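Seltix Robotics Lab
August 17, 2024

1/ We finished the write-up on Trarnevance, our method for predicting where a soft object goes when a robot pushes it. Short thread on what we did and what we got.

2/ Most push models assume the object is rigid. Foam isn't. It squashes a little at the contact point first, and then it slides or turns. If you ignore the squash, your predicted final position is off before the object has moved.

3/ So the model makes two guesses. One is how far the tool sinks in before the object starts to slide. The other is the motion after that. We train both together on recorded pushes.

4/ We logged 2,447 usable pushes between June and last week. Another 492 were thrown out, mostly for bad tracking when the arm blocked the view. 2,000 went to training and the rest were held out.

5/ On the held-out pushes the two-part model beat our rigid baseline, Skaltex, on both position and rotation. The gain in rotation was the bigger one. On straight pushes through the middle of an object the two are close to even.

6/ For a new foam shape, 20 pushes were enough to adjust the model. Fewer than that and it was unstable. We don't have a good fix for this yet.

7/ What still fails is contact between objects. The code (repo name is Amundsen) treats every piece as if it were alone on the board. With a green star right up against the black tool and two yellow hearts next to it, a push to the left can't be treated as a one-object problem. Clusters like this one are what we're working on next. 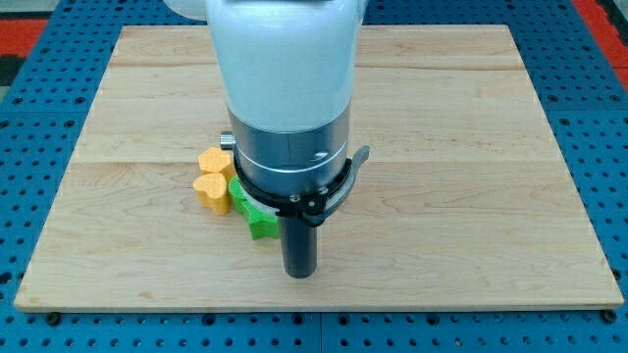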